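トーク原稿(発表者メモ)
劇団の「お金の説明」を、俳優にどう届けるか
7月 / 文:アネリース・ダイクストラ

はじめに(ゆっくり話す)

皆さま、こんにちは。アネリース・ダイクストラと申します。日本語は私の母語ではありませんので、速くなりましたら手を上げてください。すぐにゆっくり話します。

私は劇団グルーラで制作の仕事をしております。俳優ではありません。舞台に立ったのは一度だけで、台詞は二つでした。(笑いを待たない。次へ進む)

本日は、劇団が俳優とスタッフに対して、予算をどのように説明するべきかについてお話しします。予算の作り方の話ではありません。作り方については、午後にライアン・パーソンズさんの発表がありますので、そちらをお聞きください。

1. 私たちの劇団の状況

グルーラの客席は73席です。常勤の者は4名で、そのほかの方は公演ごとの契約です。稽古場は、元は印刷所であった建物の二階にあります。

以前、私たちは公演が終わってから、収支の表を掲示板に貼っていました。貼ったのですから、公開していると考えていました。しかし、照明担当のリュドミラ・ホルディエンコさんから、次のように言われました。

「表は見ました。でも、私の謝礼がなぜこの金額なのか、表からはわかりません」

私は大変恥ずかしく思いました。表には合計だけがあり、決め方は書いてありませんでした。

(スライドを替える。表は古い形式のものを見せる。細かい数字は読まない)

2. 変えたこと

まず、説明の時期を変えました。公演の後から、最初の読み合わせの日に移しました。契約書に署名をする前です。この順番は必ず守ることにしています。

次に、説明の時間を25分と決めました。前半は私が話し、後半は質問の時間です。質問が出ない場合も、終わりの時間まで部屋に残ります。一人で残っていると、後から小さな声で聞きに来る方がいます。

それから、言葉を直しました。「諸経費」という言葉をやめて、「建物の家賃」「印刷」「舞台の材料」と分けて書きます。「調整費」もやめました。私自身、何を調整しているのか答えられなかったからです。

(ここで水を飲む)

3. 難しかったこと

『タルヌス』という新作の時のことをお話しします。作者はコリーナ・コズマさんです。出演者の多い作品で、衣装の費用が予定を443ユーロ超えました。

大きな劇場では小さい金額かもしれません。しかし、私たちの規模では、誰かの謝礼に近い額です。私は、稽古の途中でこれを皆に言うべきかどうか、三日間迷いました。結局、言いました。空気は重くなりました。ある俳優は、自分の衣装が高かったのではないかと心配して、その日の稽古に集中できなかったそうです。

これは私の失敗です。伝えたことは今でも正しいと思いますが、伝える時間が悪かったです。通し稽古の直前でした。今は、お金の話は稽古の終わりに、座ってするようにしています。また、超えた理由を個人の名前と結びつけないように、文を先に書いてから話します。

(デニスさんが会場にいらしたら、ここで目を合わせて、お礼を言う。いらっしゃらなければ飛ばす)

デニース・ストックデールさんは、この時の演出家です。翌日の稽古の初めに、ご自分の言葉でもう一度説明してくださいました。制作の者だけでなく、演出の者も同じ数字を知っていることが大切だと、私はそこで学びました。

4. 反対の意見について

「俳優は芸術のことだけを考えればよい」というご意見をよくいただきます。お気持ちはわかります。私も、稽古場で家賃の話ばかり聞きたくはありません。

ですから、聞かない自由も残しています。説明の会は出席を取りません。紙は受付の引き出しに入れてあり、いつでも持って帰ることができます。 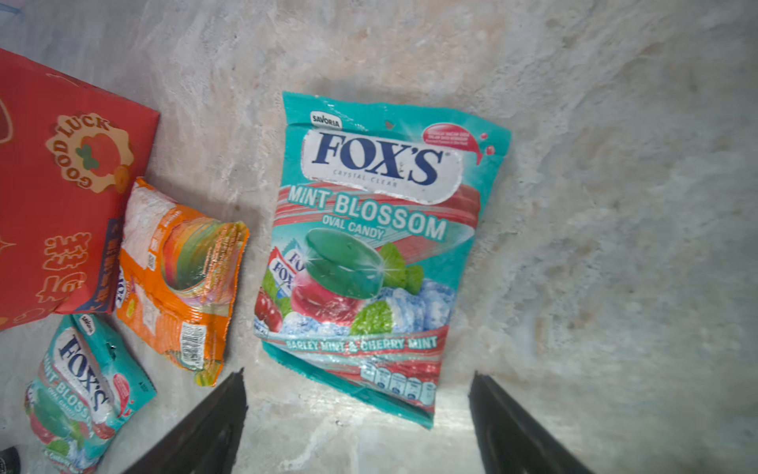
文:アネリース・ダイクストラ(劇団グルーラ 制作)

5. 来季に向けて

来季は、ケイロスという劇団と共同で作品を作ります。二つの劇団では、謝礼の決め方が違います。あちらは稽古の日数で計算し、こちらは役割ごとに決めています。同じ舞台に立つ人の計算が違うことを、どのように説明するか、まだ答えがありません。

今の案は、二つの計算方法を一枚の紙に並べて書くことです。差が見えますので、不満は出ると思います。けれども、隠しておいて楽屋で知られるよりは良いと考えています。コズマさんは賛成ですが、ホルディエンコさんは、紙の前にまず口で話してほしいとおっしゃっています。両方を試すつもりです。

6. お願い(時間がなければここから)

ご自分の劇団で使っていらっしゃる説明の紙がありましたら、休憩の時に見せていただけますか。金額は隠していただいて構いません。私が見たいのは、項目の名前と順番です。

私たちの紙の見本は、入口の机に置いてあります。日本語の誤りがありましたら、鉛筆で直してください。

(質問へ。最初の質問が長い時は、自分の言葉で短く言い直してから答える。謝礼の具体的な額を聞かれたら、本人の了解がないので答えられない、と言う)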